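I bought the Jarnix 32 tub filler in November to go with a Berhe freestanding tub, and I have now used it long enough to say something useful. It is a black gooseneck with separate handles, made to sit on the tub rim. I ordered from Usance, order 2501 if anyone there reads these.

Delivery took 16 days. The box was in good shape and the spout came in its own foam sleeve. The instructions are one folded sheet and the drawings are small. Khanyisile Botha, who fits bathrooms for a living, did the rough plumbing for me and I did the rest.
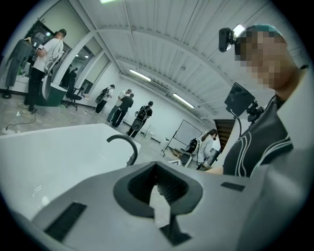
Getting the spout on was the easy part. The base has a rubber ring that goes between it and the rim, and mine seated on the first try. Tightening the nut from underneath was slow work in the space I had. Get a basin wrench before you start. The hoses are long enough, but stiff, and I would fit them before the tub goes into its final spot.

One leak, at the cold side, fixed with a quarter turn. Nothing since then.

**Finish.** The black coating is even all the way around the bend. Hard water leaves spots and you will see them from across the room. I wipe it down with a dry cloth after each bath -- no cleaner, per the sheet. I also have a Jelleo faucet in black on the kitchen sink, and that one shows less.

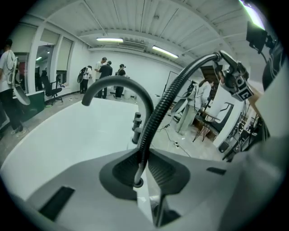
My main complaint is the handles. They turn smoothly but they are plain and narrow, and with soapy fingers there isn't much to grab. It's a common look with this style: small black cylinders beside a curved rod of a spout, set close together along a white edge. Flat levers would be easier on anyone with sore hands. I also mixed up hot and cold for the first week, as the marks on mine are tiny.

**Flow.** Strong and quiet. The water comes down well inside the tub and doesn't splash over the rim. The spout is tall enough to get a bucket under, which I do when I wash the dog. 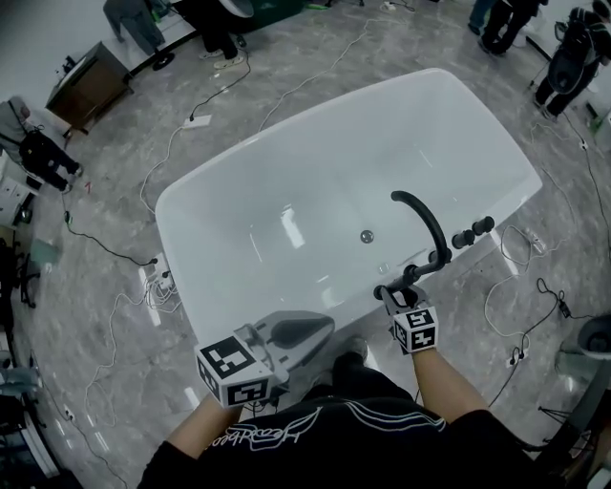 *Black gooseneck and two handles on the near rim of a white freestanding tub, drain near the middle.*

If you're still choosing a tub, work out which side you will climb in from. A filler on that side is in the way every time. I put mine on the far side and have to lean across to start the water, and I'd still do it that way again.

Four stars. I took one off for the handles and the instruction sheet. Usance lists 2 years on the finish, so I'm keeping the receipt.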